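Folding notes for the Plirkesetti shirt set. Short version, will tidy later.

## What's in it

- 131 tops, mostly team shirts and tees, adult sizes
- 9 fold types, named in `folds.csv`
- one row per fold, 900 rows total
- washing info where the label was still readable

Clothes came from the Kallia sports club clear-out. Areti Tsolakis sorted, Glykeria Katsaros did most of the labeling. Ask Glykeria about sizes, not me.

## Fabric types

`cotton`, `mesh`, `fleece`, `mixed`. Go by feel first, label second.
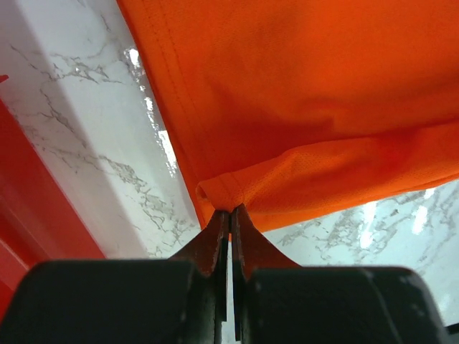

Mesh is the annoying one. Slippery, won't hold a crease, and hems roll up by themselves if you leave the shirt hanging. If you get a roll like the one on the orange fabric, with the end curled over, put `hem_roll = yes` and move on. Don't iron it flat to get a "clean" row. We did that for the first batch and had to throw those rows out.

Colors are plain words: orange, navy, white. No "tangerine" please.

## Fold steps (short-sleeve)

1. Face down, shake out first
2. Sides in to the middle, sleeves back over
3. Hem up to the collar, then half again
4. Flip, press with palm, stack

60 seconds max per shirt. Past that write `slow` and keep going.
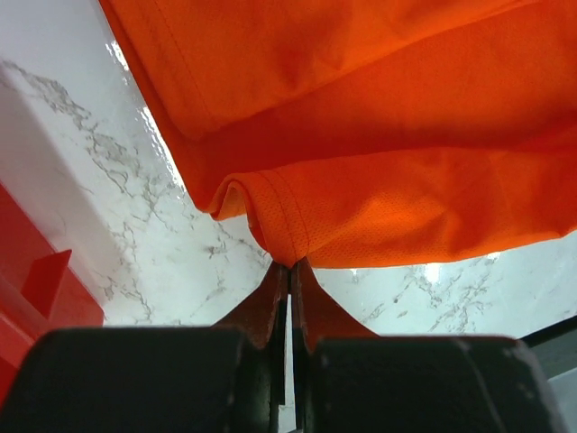
_Last changed: September, by Dionysis_

## Seams and hems

New column `hem_stitch`, values `single` / `double` / `none`. Orange garment with the mesh band is a `double`, two rows of stitching along the rolled part. Side seams go in `seam_note`, free text, keep it short.

Creases across the body = `creased`, even if they look like they'd shake out.

## Known problems

- sizes missing for the childrens box, not included anyway
- `mixed` is used too much, Anastasia is recheking
- a few rows have the fold type in caps

## Use

Fine for teaching, sorting tests, whatever. Say where you got it. Don't resell the clothes list.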